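I'd promised Eifion Vaughan I wouldn't open with the coffee machine, so I'll open with his spreadsheet, which has 124 rows and a tab called "regrets." Eifion plans equipment purchases for Sunham, the mail-order parts business, and for most of this year he has been deciding whether to spend real money on a machine that closes small cardboard boxes.

"People hear robot and they picture the whole floor changing," he told me. "I'm pricing flaps. Flaps are the whole conversation."

I laughed, and then he talked about flaps for half an hour (I have the notes to prove it). His first quote came from Cliva, who wanted to sell him a full cell with an arm, a conveyor and a fence. The second was from Rodrigues, a much smaller tabletop unit that he liked right away and then liked less once he read the service contract.

"The arm was never the scary number," he said. "It was the grippers, the spare grippers, the training days, the floor power. I had a line for the machine and nothing for living with it. So that went on the regrets tab."

What he does now, before he even calls a vendor, is look hard at the job as people do it. How do the hands go in? Which flap goes first? What happens with a box that won't sit square? He says he learned more from that than from any brochure, and I believe him, mostly — he does enjoy a brochure.

"Watch somebody's fingers on a little box," he said. "One hand curled over the edge, the other one pressing. You try writing that into a purchase spec!"

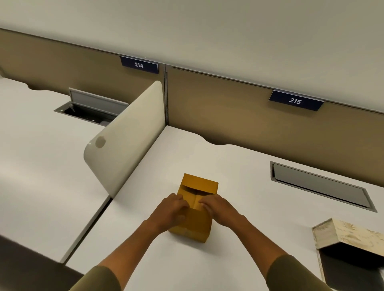
What he'd put in the budget

I asked him to give me the short version for anybody starting from zero. He didn't do short, but I got this much down: get quotes from 3 vendors, ask each one to run your own boxes, and hold back money for the second year. Sunham's pilot, which they're calling Imengate, has $3000 set aside just for fixtures and test cartons. His boss thought that was high. Eifion thinks it's low.

"Ask what happens when the carton supplier changes the board," he said. "One vendor had an answer. The other guy said he'd circle back."

Did he circle back?

"It's July," Eifion said. "I'm still waiting."

The decision is due before the fall rush, and he's leaning toward renting for more than 2 months first. Cliva will rent. Rodrigues hasn't said.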